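Support Case History
Subject: Lobby display network not updating at Okell branch
Product: Dronosar Branch Signage, player software and content scheduler
Client: Bater Savings
Status: Resolved, monitoring
Case owner: Gilmar Sampaio, Client Services

Reported issue

The client reports that the lobby video wall and both teller line displays at the Okell branch continue to show the previous month's savings rates. The new campaign was approved in the content portal and assigned to all locations. Other branches received it as scheduled. Branch staff restarted the players twice before opening the case, with no change.

Initial review, 9:40 a.m.

The scheduler lists the December playlist as "Delivered" for the Okell group. The player log does not agree. The last complete download recorded at the branch is the prior playlist. Each later attempt stops at item 19 and returns error 208 (package check failed). The players then go back to the last complete playlist, as designed.

The client was advised that the rates on display were out of date and was asked to switch the affected zones to the standby brand loop until the case is closed. The branch manager confirmed the change at 10:05 a.m.

Network check, 10:30 a.m.

Cavalcanti Networks, which manages the branch firewall, confirmed that the content server address is on the allowed list. A test file of 100 MB was sent to the lead player and arrived complete. Bandwidth was ruled out as the cause.
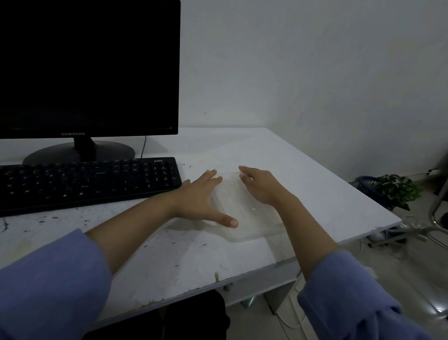
Page 2 of 3

Content check, 11:15 a.m.

Item 19 is the mortgage advisor clip prepared for the touch screen in the waiting area. The clip was replaced in the portal after the playlist had been approved. The file name stayed the same, but the package record was not rebuilt, and the player rejected the new file because its checksum did not match the one on record. The remaining branches had downloaded the package before the replacement was made. Okell has a later download window and received the mismatched version.

Corrective action

1. Item 19 was removed from the playlist and uploaded again under a new file name.
2. The package was rebuilt and approved by the client's marketing department.
3. The cache on the lead player was cleared remotely. The teller line players were left as they were.
4. A manual download was started at 1:20 p.m. and reached 100 percent in around six minutes.

Client confirmation, 1:45 p.m.

The branch manager reports that the current rates are showing in all zones and that the touch screen opens the advisor clip without delay. The standby loop has been turned off.

Notes for the client

Approved media should not be replaced under the same file name. When a change is needed after approval, please withdraw the playlist, upload the new file and submit the playlist again. The "Delivered" status in the scheduler shows only that the package was offered to the player. Please use the Playback report to confirm what is on screen at each location.

A request to change the wording of the status label has been sent to the product team. The case will remain under monitoring through the next scheduled download and will then close automatically. To reopen it, reply to the most recent case message.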